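What the Demo Reel Leaves Out: Teaching by Hand and by Remote
Speaker notes, Gunhild Snorradóttir, Stamard
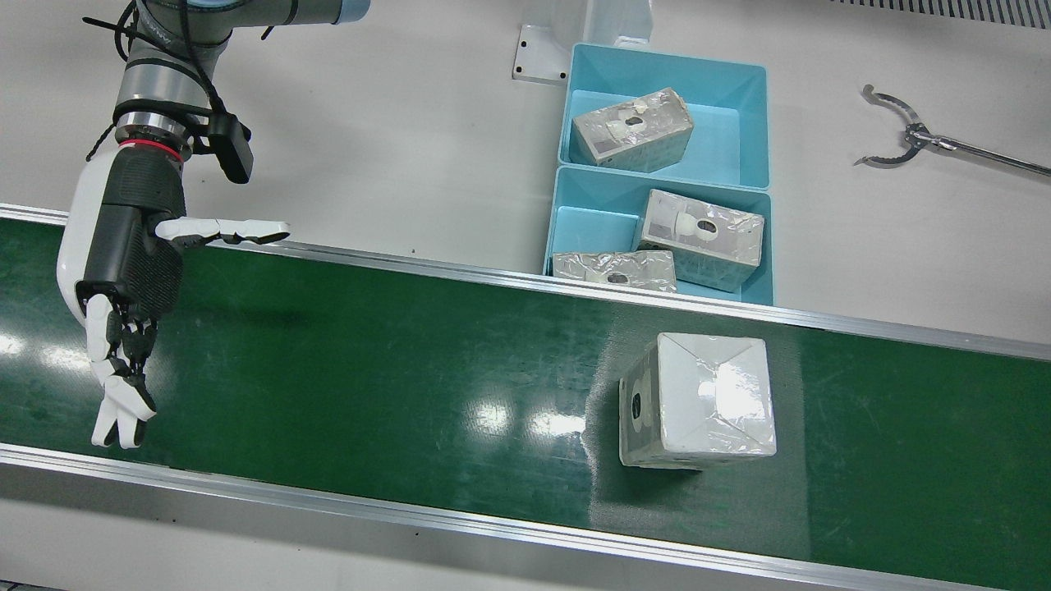

Start with the pitch as customers hear it: show the robot the job, go home, come back to a trained robot. I heard it from Grimico in October and I half believed it until lunch.

Two ways to show a task. You grab the arm and move it, or you drive it from a distance. Say plainly that I have done both and was bad at both.

By hand: you feel the weight of the part, but try posing five fingers while you also hold up the wrist. Pause here. Let the people who have tried it laugh.

By remote: fingers are easier, touch is gone. Wrapped boxes are my test case. Film wrinkles, film shines, and the operator squeezes too hard to be safe. The robot learns the squeeze.

Numbers from the Bresside trial. 80 demonstrations, 2 operators. We kept 70. Ask the room who decides what gets thrown out -- at Bresside it was me, and I never wrote down a rule.

Mikkelsen question will come up (why not a suction cup?). Fair question. For one kind of box on a belt I would probably buy the cup.

Skip if short on time: the story about operator 2 and the left arm.

Last 3 minutes: ask vendors for the rejected demonstrations as well as the good ones. Then take questions.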